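How a Robot Learns to Pack a Bag
Open day at the Wokus workshop, Saturday

A robot learns a job by copying. At Wokus, a person holds a tool with two flat fingers, called a gripper, and does the job by hand. A camera on the tool records each try. Visitors on Saturday saw the work done on a cloth tote bag and a package of candy. 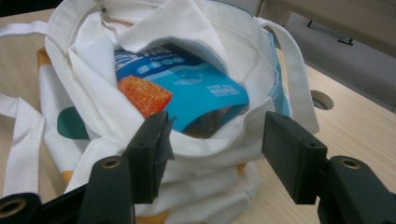
The open tote bag, with the blue package inside and the gripper fingers in front.

Cloth is hard for machines. A box keeps its shape, so a robot can work out where the sides are. A bag folds and sags, and its opening can change shape each time it is touched. Abena Dogbe, an engineer at Wokus, explained that one recording teaches very little. Her group makes 200 recordings of a job before the computer begins to practice.

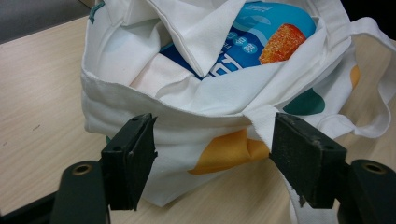 The computer then looks for patterns. It compares what the camera saw with how the fingers moved. If the cloth covers part of a package, the computer has to guess where the rest is – and early guesses are often wrong.

Children aged six and up could try the gripper. Squeezing the handle closes the fingers, and letting go opens them. Each turn lasted 14 minutes. Khalil Haddadin kept the list of names at the door.

Words to know
Gripper: the part of a robot that holds things.
Recording: a saved copy of one try.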